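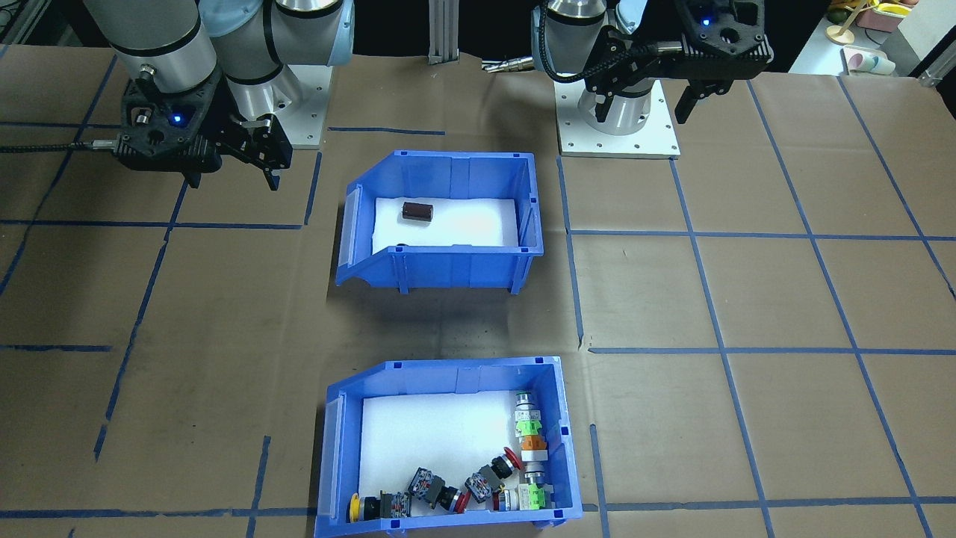
Visit to the Cidero open day, Stetbridge
Posted 9/5/18

Cidero opened its building in Stetbridge to visitors last week and five of us from the storeroom went over in Arben's van. I was asked to write it up for the people who stayed behind to cover the counter. Most of what follows is on bins, liners and bench coverings, as those were what we went to see. There is a short part on lunch and parking at the end for anyone who plans to go next time.

Getting there

The building is on the east side of Stetbridge, past the bus depot. The sign faces the wrong way if you come from our direction and we drove past it twice. Visitors sign in at the side door and get a sticker and a map on a half sheet of paper. The map has the rooms numbered in the order they were built, so you go from 1 to 4 to 2. Salamatu Darko kept hold of ours and we did the rooms in that order.

Coats and bags go on hooks in the hall. They ask you not to take drinks past the hall, and there is a shelf for cups.

The bin room

Room 1 is where they keep the samples. Cidero sells storage bins and the things that go in and under them: liners, dividers, labels, racks. The bins are on open racks sorted by depth. You are allowed to take them down and handle them, and there is a low table by the racks to put them on.

We spent the most time on the blue open-fronted bins, the kind with a sloped front you can reach into without lifting anything off the shelf. We have an older type of these in the storeroom and have had trouble with the walls bowing when they are full of fittings. The ones at Cidero have upright ribs on the side walls. Wumpini Osei pushed on the sides of ours at home and of theirs on the day, and says theirs give less. That is not much of a test, but it matches what I felt when I tried one.

They also have short feet. I had not thought feet on a bin mattered. On our shelves the bins sit flat, and when anything spills behind them you have to take the whole row out to sweep. With feet there is a gap and a flat brush should go under. The feet would also raise the row a little, and our second shelf from the bottom has very little headroom, so somebody needs to measure before we order.

The guide in this room was Precious Coetzee. She has worked in the sample room a long time and knew the part sizes without looking them up. I asked what makes people send bins back. The usual answer, she said, is that they ordered by outside width and the racks were built to the millimeter. She told us to measure the rack at the back as well as the front.

Liners

Liners were the main reason I wanted to go. We keep turned parts in bare plastic bins and they come out with marks on them. The parts roll to the front when the bin is picked up, hit the lip, and roll back when it is put down.

The bins set out for visitors on the benches had white foam laid on the floor of the bin. The one I looked at longest had a single dark brown cylinder lying on its side on the foam, and it was a fair stand-in for the sort of thing we store. I tilted an empty lined bin with a short length of our own bar in it, which I had brought in my pocket. It moved, but later than it does on bare plastic, and it made no noise when it reached the front.

Things I noted on the liners:

They are cut to the floor of the bin and are not glued. You can lift one out, shake it and put it back.

The white shows dirt. Afroza Debnath thought this was a drawback. I think it is useful, as you can see metal dust before it gets onto the next part. We did not settle it.

Dark parts are much easier to see on white than on blue. Our back wall is badly lit and this alone might be worth the money.

Small pieces can end up at the front edge of the liner, where it meets the lip of the bin. For washers and pins I would want the liner to come a little way up the front. They will cut to a drawing if you send one.

Foam takes up oil. Precious Coetzee was plain on this and said to keep oiled parts in unlined bins or to use a sheet of something else on top.

They sell one liner under its own name, Stetine, which is firmer than the plain white foam. I pressed it with my thumb and the dent went away in the time it took to ask the price. It costs more than I would want to pay for the whole storeroom. We could try it for the two or three bins where the finished parts go.

Benches and paper

Room 4 is the bench room. It is warm and the floor slopes slightly toward a drain, so the benches have packing under the legs on one side.

What I liked here was how they cover a work surface. The table is covered with brown kraft paper and marked into a grid with dark blue masking tape. Some of the lines run straight across and some run at a diagonal. The grid gives every item a place, and when something is moved you can put it back on the same square. We use a painted board for laying out kits and it has to be repainted every time a kit changes. Paper and tape can be pulled up and done again in the time it takes to have a coffee.

The paper does crease. On the table nearest the door it was wrinkled, more so toward the left side. Afroza ran her hand over a fold and said a thin part would catch on it. I asked one of the bench staff how often they change it and she said when it annoys them. A wider roll would mean fewer joins, and I think taping the edges down under the table would help with the wrinkling. If we do this I suggest we start with the kit table by the window and leave the cutting bench as it is.

A few points on the tape, as I know Arben will be asked:

It is ordinary masking tape in a dark color, and it is easy to see against the brown. The pale tape we have in the drawer would not show nearly as well.

It lifts the surface of the paper if you peel it after a long time. That does not matter if you are throwing the paper away too.

You can write on it with a paint marker. A ballpoint does not show.

Past one of the tables is a white surface with a few odds and ends on it, among them a pair of cups in pastel pink and white. Salamatu asked where they were from, as she wants some for the break room, but the person she asked had no idea.

Labels and racks

Room 2 is racks. I will be brief, since we are not buying racks this year. The display wall holds 900 bins when it is full, according to the board beside it, and they use it for their own stock as well as for show. The bottom rows are for heavy items and the labels there are tilted up so you can read them standing. That would be easy to copy. We have people crouching with a flashlight to read ours.

The labels slide into a holder on the lip. I tried to get one out with a gloved hand and could not. Without the glove it was fine.

Akpalu had a stand in the corner of this room. They make card dividers and shipping inserts and had come for the day as guests. Their dividers slot together and fold flat. Arben Mladenović spoke with them for longer than the rest of us wanted to wait, and he has their price list — ask him for it. The smallest order is a pack of 58, an odd number that comes from how many fit on a sheet. He thinks we could use them in the deep drawers where the springs get tangled. I think the springs would push the card out of shape, but a pack is cheap enough to find out.

Prices

I am leaving the full prices off this page. There is a copy of the Cidero list in the folder on my desk. The ribbed bins are cheaper than our last order if you take them in tens, and each pack of 10 comes with the label holders. Liners are priced separately. Delivery to us would be on their regular run, and they take back unused bins if the wrapping is still on.

They would not give a price for cut-to-drawing liners on the day. You send the drawing and they reply by email.

Lunch and parking

Lunch was soup and rolls in the hall, with a tin for coins. The soup ran out early. If you go, eat first or bring something. There is a bakery by the bus depot.

Parking is behind the building and the spaces are narrow. The van only just fit and Wumpini had to climb out through the back. Smaller cars will be fine.

The toilets are upstairs and there is no elevator. I mention it as it was not on the invitation.

What I would like to do

I would like to order one pack of the ribbed blue bins and plain white liners to match, and put them on the third shelf where the turned parts are kept. I would run them next to the old bins until the end of September and then look at the parts from both.

I would also like a roll of kraft paper and some dark blue tape for the kit table. This can come out of the sundries money and does not need signing off.

Measuring still to do: the headroom on the second shelf, the rack width at the back, and the depth of the spring drawers for the card dividers. Salamatu has said she will do the shelf and the rack. The drawers are free if someone wants them. The tape measure is back on its hook by the door.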